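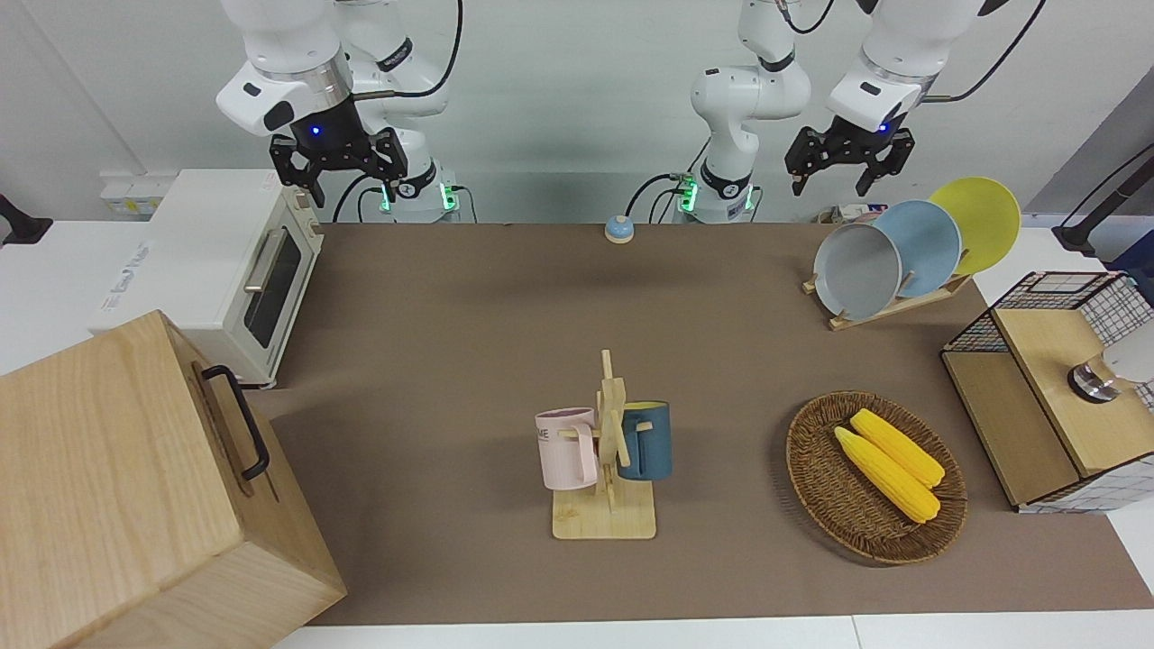

How long should I let a crumb tray soak before I scrub it?
Give it 30 minutes in the hottest tap water you can stand, with a good squirt of dish soap. If it's been a year or more since the last cleaning, leave it overnight and don't feel bad, most of us are in that boat.

Cleaning a Toaster Oven Without Losing Your Whole Afternoon

I put off cleaning mine for longer than I'd like to admit, and when I finally did it (one rainy Wednesday in March, with the radio on) the whole job was over before lunch and I felt silly for dreading it. So if yours smells a little like last month's cheese toast every time you turn it on, pour yourself a coffee and let's get it done.

What you'll need
Dish soap
Baking soda
White vinegar in a spray bottle
A soft sponge, nothing scratchy
An old toothbrush
A couple of dry dish towels

Step 1. Unplug it and let it cool all the way. I mean really cool, so if you made breakfast in it, go do something else for a while. Then pull it away from the wall and spread an old towel or some newspaper underneath, as you're going to have crumbs in places you didn't know about.

Step 2. Take out everything that comes out. That's the rack, the pan and the crumb tray. On most models the tray slides out from the front, but my friend Abla Karaki had hers for ages before she found it came out the back! Check your manual if you're stuck. Put all of it in the sink to soak.

Step 3. Shake out the loose crumbs. Open the door and tip the oven gently forward over the newspaper. Give the sides a pat or two. Whatever is still clinging in the corners you can coax out with the dry toothbrush.
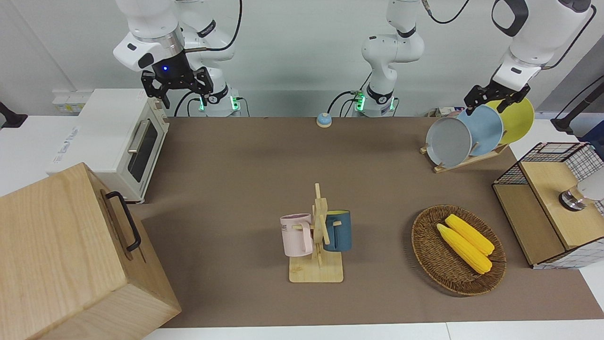
Step 4. Mix your paste. Stir 2 tablespoons of baking soda with just enough water to make something like thin frosting. Spread it on the greasy spots on the inside walls and the floor, and keep it well clear of the heating elements. They should never get paste or cleaner on them, and if there's something stuck to one, a barely damp sponge once it's cold is as far as I'd go.

Step 5. Do the glass while you wait. The same paste works beautifully on the inside of the door. Leave it on until it starts to dry at the edges, then wipe in little circles. Jade Doucette wrote in to say she uses a plastic scraper for the baked-on drips, and I've tried it since and she's right, just hold it nice and flat.

Step 6. Wipe, spritz, wipe again. Take off the paste with a damp sponge, rinsing it often. For the white film that's left, spray a little vinegar on the sponge (on the sponge, please, so it doesn't run into the works) and go over it all once more.

Step 7. Scrub the soaked pieces, rinse them and dry them very well before they go back in. A wet tray is how you get rust.

Step 8. Plug it in and run it empty for a few minutes on low with a window open. A faint smell the first time is normal.

I go over the crumb tray every week now and do the full job every couple of months. If your oven has a nonstick lining, skip the baking soda and stick with soap and water.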